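# Testing other people's recipes

Linnea Kvam had three loaves of the same banana bread on the counter when I arrived, and she asked me to taste them before we talked. One was a little sour. The other two seemed identical to me.

"They're different pans," she said. "The sour one is me using the whole amount of baking soda she wrote down. I think she meant half. I have to call her."

Kvam, 58, tests recipes for a living. She is paid by cookbook authors and small publishers to make each dish as written, at home, and report what happened. She has done it for 19 years out of her house in Sultent, and her log, kept in a row of green ledgers by the phone, had reached 2,427 recipes on the afternoon I visited. Most of her work now comes from Debnath, a regional press that puts out a few cookbooks a year.

She did not train for it. She was typing manuscripts for a food writer who lived two doors down, and one night she made a fish stew from the pages she had just typed.

"There was no liquid in it," she said. "The onions went in, then the fish, then it said to simmer until reduced. I walked over and asked her what was supposed to be reducing. She'd left out four cups of stock. She'd made it for so long she didn't see it anymore."

The writer paid her to cook the rest of the book. Kvam found a mistake in about a third of the recipes, most of them small. Salt was listed and never added. An oven was never turned on. A cake went into a pan that could not hold it.

## What she checks

Her rule is that she does what the page says, even when she knows better. If a recipe says to cook garlic for ten minutes on high heat, she does it, and writes down that the garlic burned.

"People think the job is having good taste," she said. "You need a little of that. Mainly you need to be able to follow a bad instruction all the way to the end without fixing it. My daughter can't do it. She came in to help me one summer and everything she made was delicious, and I couldn't use any of it."

She reads the recipe twice before she shops. She buys ingredients at the ordinary supermarket, and if she can't find something there she notes it. She weighs everything, including things the author measured by the cup, and she writes the weights in pencil next to the original. She also times herself chopping. Authors tend to leave that out of the prep time, she said, or they list "2 onions, diced" and call the dish a ten-minute dinner.

The hardest thing to test is heat. Oven temperatures can be checked with a thermometer, and she keeps one hanging from the middle rack. The top of the stove is another matter.

"Medium doesn't mean anything," Kvam said. "Your medium and my medium were set by two different people in two different factories. I had an author who cooked on a big gas burner and wrote 'medium' for everything. On an electric stove you could've waited until dinner the next day."

She now asks authors to say what the food should be doing. Onions should be sizzling quietly, or a sauce should have a bubble coming up every second or so. She will accept "medium heat" if there is something after it for the cook to look at or listen for. 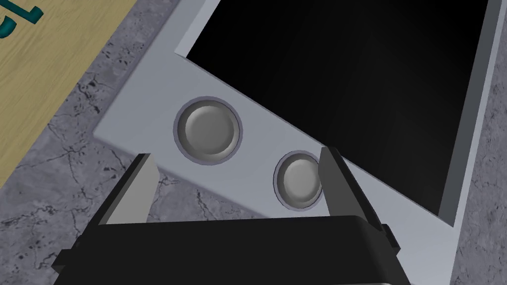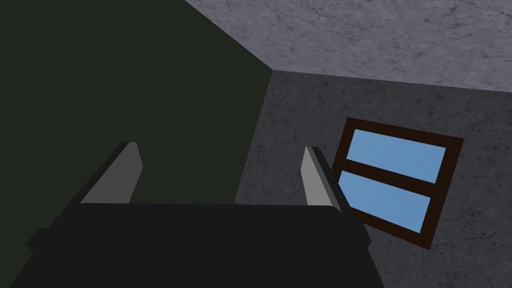 Piyumi Majumder, the editor at Debnath who assigns most of Kvam's books, told me by phone that this is the change she sees most often in a tested manuscript. "The numbers get fixed, and that's good, but what I notice is that the verbs get better," Majumder said. "An author will have written 'cook the peppers.' It comes back from Linnea with a question mark and a note that says, 'Until what?'"

Majumder said not every press pays for testing. It adds weeks to a schedule, and authors often believe they have tested the book themselves. "They have made the food," she said. "They haven't made it from the page. They're cooking from memory with the page nearby."

## Disagreements

Kvam's reports run one page per recipe. She writes them the same evening. The top half is facts: weights, times, yield, pan size, what the dish looked like at each step. The bottom half is for questions. She does not say whether she liked the food unless she is asked.

Authors do not always take it well. Tanvir Howlader, whose first cookbook Kvam tested, told me he stopped opening her emails for a while.

"I got back a report on my mother's lentils," he said. "It was her recipe, I grew up on it. Linnea wrote that after forty minutes the lentils were still hard and she'd stopped at an hour and a half. I was furious. I told my wife this woman didn't know how to boil water."

He made the lentils again that weekend with the recipe in front of him and a timer running. They took an hour and twenty minutes. He had written down forty because that was how long his mother had always said they took.

"She used to soak them," Howlader said. "She never mentioned it. They'd be in a bowl by the sink from the morning, and I guess I thought that's where lentils lived."

The soaking is in the book now, as the first step. Howlader has hired Kvam for his second one, which is about pickles and which she is not looking forward to, as each recipe has to sit for weeks before she can finish the report.

I asked whether she had ever been wrong. She pulled out one of the older ledgers and found the page fairly quickly. It was a custard pie that had failed four times. She told the author the filling had too little egg, and the author added one. After the book came out, readers wrote in to complain that the pie was rubbery. Kvam's oven had been running 35 degrees cool.

"That's when I bought the thermometer," she said. "I wrote to the author. She was nice about it, nicer than I would've been. They took the egg back out for the second printing."

## The pay and the food

Kvam is paid by the recipe, with groceries on top. The rate depends on how long the dish takes, and she keeps a separate, higher rate for anything with yeast. A simple soup might bring her $100 if it has to be made twice. She does not test wedding cakes, anything deep-fried in more than a quart of oil, or rabbit.

The food goes to neighbors, mostly. There is a cooler on the side porch, and people on the street know they can take what is in it. Failures go in as well, with a piece of tape on the lid saying what is wrong. "Too salty, good on rice," read the one I saw.

She has slowed down a little. In November she turned down a book for the first time, a large baking project that would have taken her through the following summer. Her knees bother her on long days, and she has started sitting on a stool to stir.

She still does not cook from recipes when she is off work. Supper is usually eggs or a baked potato. I asked if she had a favorite cookbook, and she thought about it while she wrapped up one of the loaves for me to take home.

"I like the ones from churches," she said. "Half of them don't work. But you can usually tell what the person meant."

Then she went to call the author about the baking soda.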